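Room Attendant, Evening Shift - Borkanden House
Employer: Jivley Lodging Services
Reports to: floor supervisor, housekeeping
Positions open: 2
Start: February

Scope of the position

Jivley Lodging Services runs housekeeping for Borkanden House and for the smaller Khaemba annex on the same lot. We are hiring two room attendants for the evening shift. The work is occupied-room service: beds straightened, pillows reset, guest clothing folded and set down where the guest will find it, towels exchanged, trash out. Checkout rooms are stripped and remade by the day crew and are not part of this position, except when the day crew hands over a late checkout.

The shift runs from 3 p.m. to 10 p.m. with a paid meal break. A full assignment is 11 rooms. New attendants are given a shorter list until the supervisor signs off on their bed and clothing work.

Duties

Beds. Occupied rooms keep their linen unless the guest has asked for a change or the linen is stained. The attendant pulls the top sheet or duvet flat from the foot, squares it to the mattress, and works the wrinkles out toward the sides. The dark piping on our bedding is the reference line. It must run parallel to the mattress edge on both sides. Guests see a crooked line from the doorway, and so does the supervisor.

Pillows. Lift, shake out, and reset with the piping straight. Crushed pillows are turned over. A pillow that does not recover its shape goes on the exchange list.

Guest clothing. Clothing left on the bed is picked up before the bedding is touched. Hold the garment up by the shoulders, let it hang, check for anything caught inside it, then fold it. T-shirts are folded with the print on the outside if there is one. The folded stack goes at the foot of the bed. Clothing is never hung in the closet, placed in a drawer, or sent to laundry without a signed laundry slip. Underwear and swimwear are laid flat under the top garment.

Small personal items. Bottles, chargers, books and glasses stay where the guest put them. If an item has to be moved to make the bed, it goes back to the same surface. Do not tighten caps, do not combine items, do not throw out a bottle because it looks empty.

Furniture. Dark wood is wiped with a damp cloth and then a dry one. Gold trim on headboards and bed frames is dusted with a soft brush only - no polish. Benches are brushed along the direction of the fabric. Lampshades are dusted from top to bottom. Telephone receivers are wiped on every visit.

Floors. Vacuum the open carpet. Furniture is not moved on the evening shift.

Typical work in one of the larger rooms: 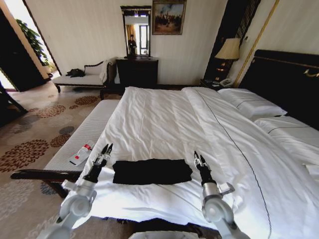
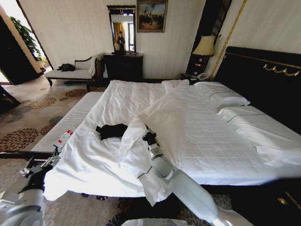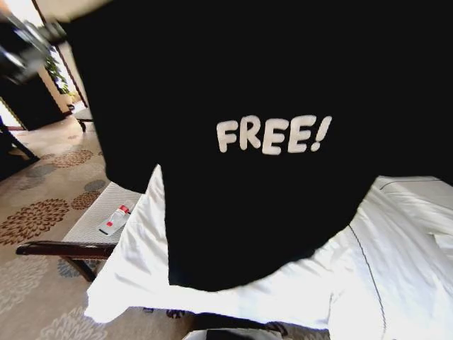 Standard of finish

A straightened bed is allowed 7 minutes, including clothing and pillows. The full room is allowed 25 minutes. These are averages over a shift. A room with a lot of clothing in it will take longer and a room with the guest out for the day will take less. Attendants who run over are asked to note the room number and the reason on the sheet. The note is used for planning the next day's assignments.

The supervisor checks a sample of rooms each evening. The points checked are piping line, pillow position, fold of clothing, position of personal items, dust on the nightstand, and trash. A missed point is shown to the attendant in the room on the same shift whenever possible.

Requirements

- Able to stand and walk for the full shift and to bend over a low bed repeatedly.
- Able to lift a corner of a large mattress to tuck a sheet.
- Able to read a room list and write short notes in English.
- Careful with other people's belongings.
- Reliable transportation home after 10 p.m. The last bus leaves the Borkanden stop shortly after the shift ends, but we cannot guarantee it.

Hotel experience is useful and is not required. Experience in laundry, hospital bed-making or retail clothing display counts as related work. Please mention it on the application.

Equipment and supplies

Carts, cloths, brushes and vacuum cleaners are provided. Carts are stocked by the day crew and restocked by the evening attendant before leaving. Room lists are kept in Zadia, the scheduling program used at both buildings. Training on Zadia takes place on the first shift. Uniform tops are issued in two sets. Attendants supply their own dark pants and closed shoes with a non-marking sole.

Pay and conditions

Hourly pay with an evening addition. The rate is given in writing before the interview. Overtime is by agreement and is recorded in Zadia the same evening. Tips left in a room belong to the attendant assigned to it. Money found in clothing or bedding is lost property and is logged at the front desk.

The first month is a training period at full pay. Training is done in pairs, one new attendant with one experienced attendant, in real rooms on the regular list.

How to apply

Pick up an application at the front desk of Borkanden House between 9 a.m. and 4 p.m., or ask for one at the Khaemba annex. Return it to either desk in a sealed envelope marked "Evening rooms." Include two work references and the earliest date you can start.

Selected applicants do a short practical test. It consists of one bed to straighten, two pillows to reset and three garments to fold. Wear shoes you can work in. The test is paid at the training rate, and applicants are told the result before they leave the building.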